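Is a printed player pack worth it for a convention one-shot?

Asked 27 Oct 2017

I'm running a Jestov scenario at a regional con and the forum advice is that every player should get a pack. Printed map of Bivar, rules summary, a pin, maybe a set of dice. I priced it out and it comes to 40 dollars for one table, and that's before the pins.

I have my doubts. The last con I went to, in July, most of the handouts at our table were left under the chairs. I kept mine and have not looked at it again.

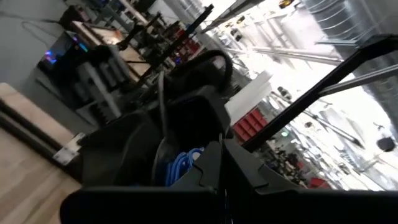 The slot is short and the rules are not hard. So does any of this stuff change how the game goes, or is it just for photos? I'd like to hear from people who have run tables both with and without. Please don't just tell me it's a nice gesture.

2 answers

Mostly no. I ran the same scenario with packs at one con and without at the next, and I couldn't tell you which table had more fun. The one thing people used was the rules summary, and only the side with the combat steps on it. The map got in the way of the snacks. If you must print something, print that one page, black and white, and spend the rest on your own lunch.

I'd also be careful with dice. Cheap ones from Dilto came to me with the numbers so faint that we ended up sharing mine.
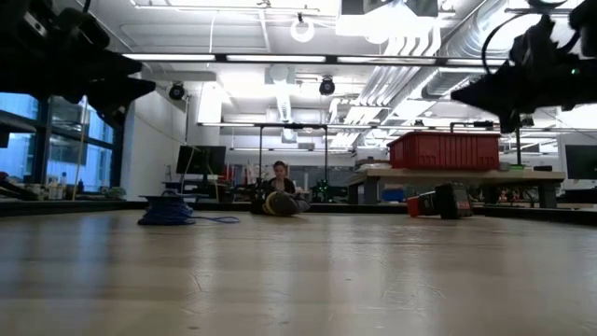

Esteves_table: Disagree with the first answer, at least in part. Two cons is not much to go on, and if nobody read the map, maybe it was a dull map. Mine had a question written on it for each character - who do you owe money to, which street do you avoid - and players were talking to each other before I had finished the intro.

I don't think pins do anything. Same for stickers. People say they bring players back, but the ones who came back to my table were already coming back.

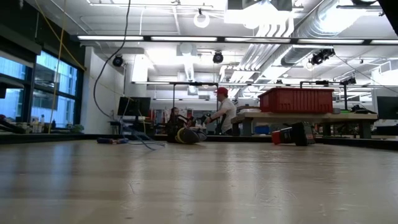
What I would do is make one pack and try it on your home group first. Give it to them cold, say nothing, and see what they pick up in the first 5 minutes. Whatever is still lying there at the break, cut it. I started with 7 items and went to the con with two.

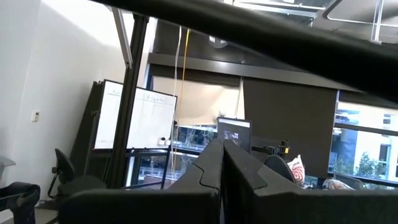 One more thing about cost. Check whether the con prints for GMs before you pay a copy shop. Some say they do and then the printer is down all weekend, so get it in writing and bring a spare set anyway.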